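Pravwood Cord and Cable Drive Opens Next Week

2025-09-05

Got a drawer full of mystery chargers? The Pravwood Library wants them! The library's first cord and cable drive opens Monday at the Pilkington Street branch, and the response has been wonderful before a single bin has gone out on the floor.

The idea came from Ifeoma Adeleke, who runs the branch's fix-it table. In August she asked visitors to tell her how many cords they had at home that they couldn't match to anything. She got 1,017 replies, and plenty of people wrote little notes in the margins (one family keeps theirs in a retired fish tank).

"I thought I was the only one with a bag in the closet," Adeleke said. "I was so happy to be wrong."

Anything with a plug or a connector on the end is welcome: phone chargers, lamp cords, printer cables, headphones, extension cords, old phone line. Frayed and cut cords are fine too, and go in the red bin by the door. Please leave batteries and power strips at home, as the county takes those at the transfer station.

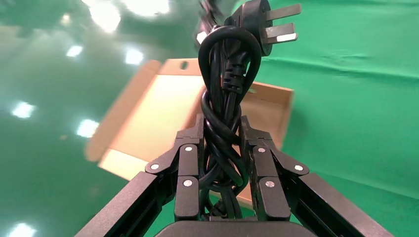
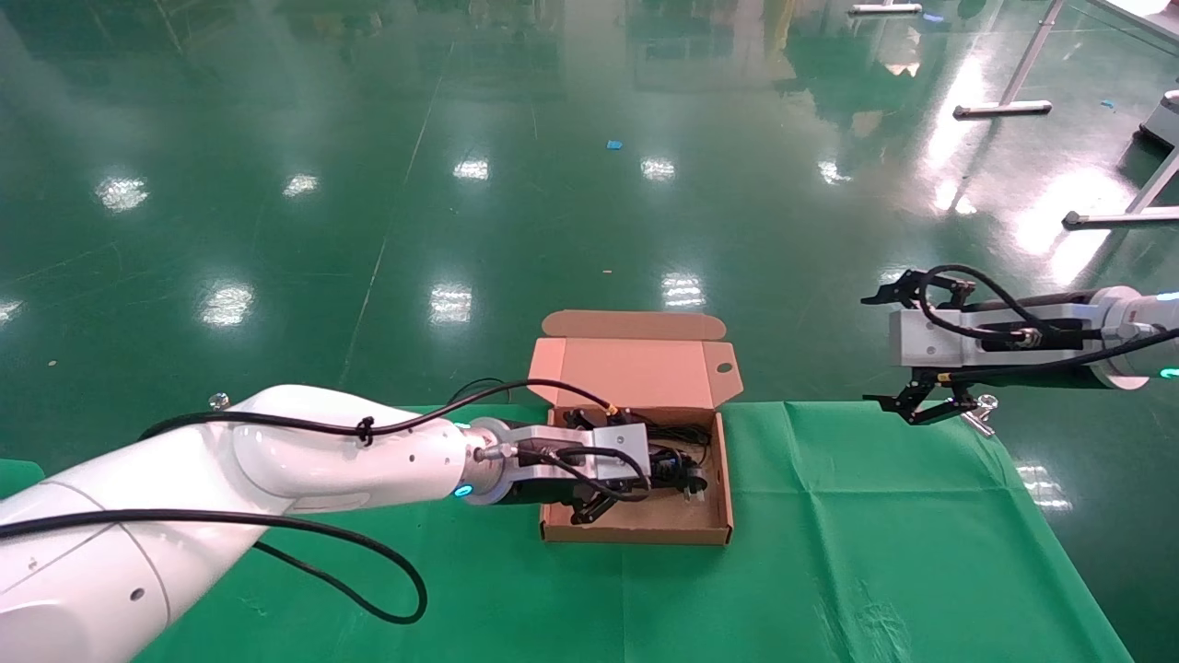

Black cords and cables, the kind most of us have too many of.

Working cords will be tested, tied, labeled and put on a free shelf near the front desk, where anyone can take what they need, no library card required. Da-eun Shin is making the labels by hand, with a drawing of each plug end so kids can find a match on their own. The early ones are already taped up behind the desk and they look terrific.

Whatever can't be used again will be sold for its copper. The library hopes to collect 3,000 pounds by the end of the drive, and the scrap money goes to the fix-it table for soldering irons and a second sewing machine.

There's a fun side as well. On opening night Ro-un Joo will teach a free class on wrapping long cords so they don't kink, starting at 5 p.m. in the reading room. Joo spent years backstage at the Clalix Theater and can coil a stage cable faster than you can find the end of it. Bring one of your own to practice on.

Bins will be out during all open hours. If you have more than you can carry, call the branch and ask for Adeleke, and she'll meet you at the side door with a cart.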